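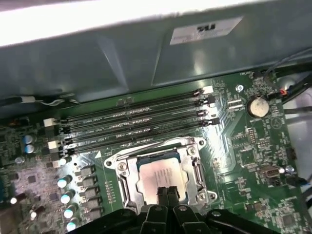 Can the arm stay powered while someone reaches into the case to work the socket lever?

Only in hold mode, with the speed limit active and the enabling switch in the hand of the person reaching in. For anything longer than opening or closing the lever, take the arm to park and remove drive power.

Notebook, Livholm bench, 26th April

Rewriting the handling rules for the processor swap. The old sheet was copied from the Uzor cell and assumes a fenced machine with a door interlock. We have an open table and people standing next to it, so about half of the sheet answers questions we don't have. Rule numbers below follow the old sheet where possible, so that the log entries still make sense.

Rule 1. Workpiece power. Mains lead out of the workstation before the case goes on the slats. Press the power button once after unplugging. Coin cell stays in unless the job card says otherwise. The old sheet was silent on this and two job cards contradicted each other.

Rule 2. Grounding. Chassis bonded to the table frame, table frame bonded to earth, fixture plate counted as an insulator whatever color it was printed in. Wrist strap for anyone touching the board. The fingers are a separate problem. A conductive finger on an ungrounded wrist is still a floating conductor, so resistance from fingertip to table frame gets measured at the start of each shift and written down. A tick in the box doesn't count, write the value.

Rule 3. Grip. Processors are held by the edges of the package. No contact with the pads underneath, no clamping across the heat spreader faces. Grip force is set in the Skanberg recipe and not changed at the pendant. If the part slips, stop and change the recipe under a new revision, then run it on a scrap part.

Rule 4. Approach. Last 39 mm above the socket at reduced speed, straight down, no wrist rotation. Any correction of angle happens above that height. I had this at a larger distance in the first draft, but the memory slots and the raised load plate leave little room for the fingers to do anything clever, and a longer slow section only made people impatient enough to override it.

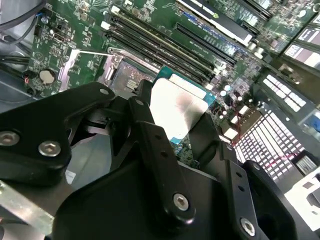

Lawal Adeleke objected to Rule 4 as drafted. His point, by message from the Fleka side: a height limit protects the socket only when the board is where the program thinks it is, and the case can be nudged on the slats between runs. He wants the limit tied to a fresh board reference, with the run blocked if the reference is older than the last time anyone had hands in the case. He also asked that force and position both be monitored during the descent, and that the first of the two to trip wins.

Accepted both. Rule 4 now reads: no descent without a reference taken after the last manual access. Position window and force limit are both active from the start of the slow section. Neither may be masked from the pendant.

Left open from the same exchange: what counts as manual access. Lawal says any hand past the rim of the case. I would like to exclude removing a loose screw with the magnetic pickup, but I can't write that exception without it growing. Going with his wording.

Rule 5. Release. Fingers open only when the part is seated and force in Z has settled inside the band. Retreat straight up. The lever and load plate are closed by hand. We tried writing the lever into the robot program and the risk assessment got longer than the program, so it stays manual until somebody has a real need.

Rule 6. Socket inspection. Look at the contacts under the magnifier with the light from the side, before each insertion and after each removal. Any doubt, the board is tagged and comes off the table. No straightening of contacts on this bench, by anyone.

Rule 7. Spare positions. A part that isn't in the socket or in the fingers is in its pocket on the fixture plate. Never on the slats, never on the power supply. 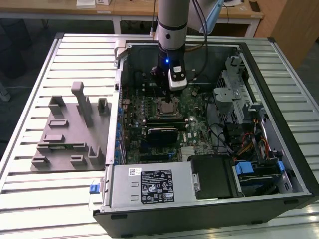
Fig. 3. Gripper above the open case, fixture plate alongside.

Rule 8. Cables. Loose harness inside the case gets tied back out of the swept volume before the first dry run. Arm cables are checked by moving to each end pose at low speed and looking for slack that drops below the wrist. Old sheet said "check cables", with no pose given. The poses are now in the recipe as a separate routine called cable_walk, and it has to be run again after any change to the tool.

Rule 9. Protective stop. After a stop, do not jog down and do not jog sideways. First motion is up along the tool axis, at the lowest speed setting, with the grip unchanged. If the part is partly in the socket, no motion at all until a second person has looked. Release by hand is allowed only with drive power off and the part supported from both sides. Write the joint positions in the log before clearing the fault - the controller overwrites them on restart, and we have lost that information before.

On standards. The shared folder had a note saying that the bench is fine because the arm is sold as collaborative. Deleted it. The assessment has to cover the application: arm, gripper, part in the gripper, and whatever is on the table. Sheet-metal edges in an open chassis are a pinch and cut hazard that no arm datasheet will cover. I have added the rim of the case and the drive cage to the hazard list as clamping points, with the mitigation given as reduced speed plus no hands inside during motion.
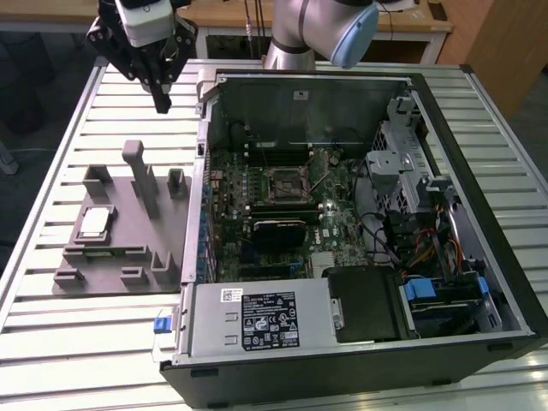
Photo: Fleka / Livholm bench, workcell overview. Internal use.

Dry runs against the new text. 82 descents with an empty gripper and the new reference check switched on. It blocked 9 of them. Seven were correct, hands had been in the case. The other two were caused by the timestamp on the access button, which was being written in local time while the reference used controller time. Fixed in the Skanberg config and both cases repeated without a block.

The access button itself is weak. It depends on the person pressing it. A light curtain along the near edge of the table would do the job properly, but the mounting would foul the frame rail, and the Uzor people had trouble with reflections off bare metal. Leaving the button in for now and marking it as administrative control only in the assessment, which lowers the credit we can take for it.

Dry run of Rule 9 done by hitting the stop at three heights with a dummy part. Up-first recovery was clean at the two upper heights. At the lowest one the operator reached for the sideways jog out of habit. Asked for lateral jog to be disabled in the recovery state. It's a config flag, change requested.

Wording changes still to make:
- Rule 2, give an acceptance range for the fingertip reading. Need the meter's own limits first.
- Rule 3, name the scrap part and say where it is kept.
- Rule 6, say which magnifier. The one with the ring light flattens everything.
- Rule 7, pockets need labels that match the job card. Reprint of the plate if it comes to that.

Print the sheet on one side only and clip it at the table. The old copy goes in the binder with a line through it. Lawal has the draft of Rules 4 and 9 and will send marked text back, rest can be used from the next shift.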